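Ceiling Arm Gripper Comparison, simulated tabletop set
README

Maintainer: Marcela Vondráček
Last updated in October

What this is

Recorded runs from a comparison of two parallel grippers, the Orner and the Brever, on the same simulated arm in the same simulated room. The arm hangs from above, over a perforated tabletop with household objects on it. Everything in this set is rendered. There are no real-robot runs here; those are kept in a separate set and use a different table.

We made it to settle a question about finger length. The Orner fingers are short and stiff. The Brever fingers are longer and the pads are softer. On our bench arm the two had been tried months apart by different people, with different objects, and the notes could not be compared. In simulation both grippers get the same starting layouts and the same controller, so the differences come from the hand.

Contents

episodes/ has one folder per run
layouts/ has the starting positions of the objects, one file per layout
grippers/ has the joint limits, finger geometry and contact settings for both grippers
controllers/ has the gain files for Halás and Sokero
tables/ has the summary results as CSV
tools/ has the replay script and the checker

There are 44 layouts. Each one was run with both grippers and both controllers. Runs that crashed the simulator were repeated with the same seed and a new run number. The crashed runs are not included.

Episode folders

Every episode folder holds these files:

joints.csv: joint positions and velocities, one row per control step
wrench.csv: force and torque at the wrist
fingers.csv: finger opening, commanded and measured
objects.csv: pose of every loose object
meta.txt: layout name, gripper, controller, seed, result code
video.mp4: the fixed front view

Positions are in meters, angles in radians, forces in newtons. Quaternions are written w first. This caught two people in our own group who expected it last, so check it before you plot anything.

The control rate is 100 Hz. The video is slower and is not lined up frame by frame with the CSV files. Use the time column to match them.

Objects

The loose objects include two plates, mugs in two sizes, a banana, a SPAM can, a small Rubik's cube, plastic crates and a small orange cylinder. Not every object is the target in some layout. Most of them are there so the planner has something to avoid. The target is named in meta.txt under "target".

The crates are modeled with simplified walls for collision. The mesh openings you see in the video are only visual, so a finger cannot go through one. If a run shows a finger stopping against what looks like a hole, that is why.

The plates are the hardest objects for both grippers. The rim sits low, and with a vertical approach the fingers reach the tabletop before they get any real purchase. We kept the plate runs in, but they are reported in their own table.

Task

Each run is a single pick. The arm starts from a fixed pose, moves above the target, comes down, closes the fingers, and lifts. There is no placing step. A run ends when the target has been held clear of the table for 2 seconds, or when the time limit is reached, or when the wrist force goes over the limit in the gripper file.

Result codes in meta.txt:

OK: held for the full time
SLIP: lifted and then lost
MISS: fingers closed with nothing between them
PUSH: target moved out of reach before closing
FORCE: stopped on the wrist force limit
TIME: ran out of time

A run gets only one code. If a target was pushed and the arm then hit the force limit, it is coded FORCE. The first version of the checker did this the other way, so older copies of the tables do not match the current ones.

Grippers

Orner. Short fingers, flat pads, fast close. Good on the cube and on anything with parallel sides. It needs the wrist to come down low, and near tall objects the wrist housing can touch them. Several of the PUSH results come from the housing and have nothing to do with the fingers.

Brever. Longer fingers and softer pads. It keeps the wrist higher and does better beside the crates. The fingers flex when they close on a heavy target, and with the default friction values the can tends to rotate in the grip. It was usually still coded OK, because the code only looks at height. If you care about the object keeping its orientation, compute that from objects.csv.

Before using the Brever model, read the note in its folder about pad stiffness. The value came from pressing a single pad on a kitchen scale and fitting a line. It is good enough to compare one run with another. I would not trust it for absolute grip force.

Controllers

Halás is a plain position controller with a force cutoff. Sokero is an impedance controller with lower stiffness along the vertical axis. Both were tuned with the Orner mounted. Neither was retuned for the Brever, which is heavier, and you can see a small overshoot at the end of the downward move in the Halás runs with that gripper. I left it in. Retuning for each hand would have been fairer in one way and would have made four setups to explain in place of two.

The total mass limit for the hand plus target is set in the arm file. If you add your own gripper, change it there. The checker reads it and will refuse to start if the hand is too heavy.

Known problems

Layout names skip some numbers. Layouts were dropped when the object placer put two things inside each other.

In some runs the small cylinder keeps rolling very slowly after release. The rolling friction is too low. It does not change any result code but it makes the pose plots look odd.

wrench.csv includes the weight of the gripper. It has not been subtracted. The replay script has a flag for this, --tare, which takes the mean of the first 145 steps as zero. The arm is still during those steps in every run.

The ceiling light is very bright and the white walls reflect it. If you train anything on the video, expect it to be thrown off by a darker room. We did not vary the lighting.

The arm mount is fixed. All runs have it at the same place on the right side of the room, so targets at the far left are reached with the arm well extended, and both grippers do worse there. Split your results by target position before drawing conclusions about the hand.

Replaying a run

Run the replay script from the top folder and give it an episode folder name. It opens the layout, loads the gripper and controller named in meta.txt, and steps through the recorded joint positions. It does not rerun the physics unless you pass --resim. A resim will not match the recording exactly on a different machine. Contact results drift after the fingers close, and a SLIP can turn into an OK. Use the recorded files for any numbers you report.

Adding your own gripper

Copy one of the folders in grippers/, rename it, and edit the geometry and limits. The tool point must sit between the fingertips with the z axis pointing out of the hand. Run the checker with your gripper name. It does one pick on the cube and prints the result code and the peak wrist force. If that passes, run the full set of layouts.

Send new gripper folders to Marcela with the result table and the version of the simulator you used. Please keep the pad measurements, even rough ones, in the notes file.

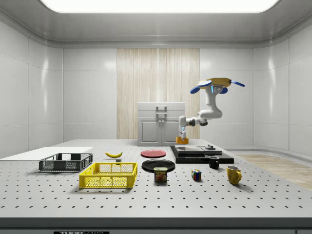
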